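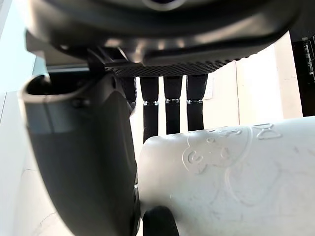 *Figure 1. The four fingers and the underside of the hand housing, with a white plastic object in the grasp position.*

# Unit 4: Routine care of the four-finger hand

These notes accompany the practical session led by Gertraud Lehner. Students should read them before entering the cell and bring a copy of the Sokedel service sheet.

## 4.1 Parts referred to

The hand housing carries a perforated strip along its lower edge. The fingers hang beneath it. Each finger has a thicker upper segment and a narrower lower segment, separated by a joint. Silver metal rings can be seen at the joints of three fingers in Figure 1; the leftmost finger is partly hidden by the large grey gripper part at the left.

## 4.2 Service intervals

| Task | Interval (grasp cycles) |
|---|---|
| Wipe the fingers and housing | 200 |
| Check the joints for play | 700 |
| Full inspection, recorded in the cell log | 1000 |

The counter is read from the Somolow controller. It is not reset after wiping. In December the training cell was handed over at 486 cycles, so the first joint check falls within this course.

## 4.3 Procedure

1. Open the hand fully and remove any object from the grasp position.
2. Switch the cell to service mode and hang your tag on the isolator.
3. Wipe each finger from the upper segment downwards with a dry, lint-free cloth.
4. Clean the perforated strip with a soft brush. Compressed air must not be used, as it drives dust into the housing.
5. Hold the upper segment still and move the lower segment gently from side to side. Record any play, however slight.
6. Remove your tag, return the cell to normal mode and run the slow closing test with the plastic test piece.

Joints are not to be dismantled by students. A finger that fails the check is reported to Andri Koller, who holds the spare parts.

## 4.4 Written work

Submit one completed log page per pair to Hermine Auer. State the cycle count at the start of work and the result for each finger. Pages without a cycle count will be returned unmarked.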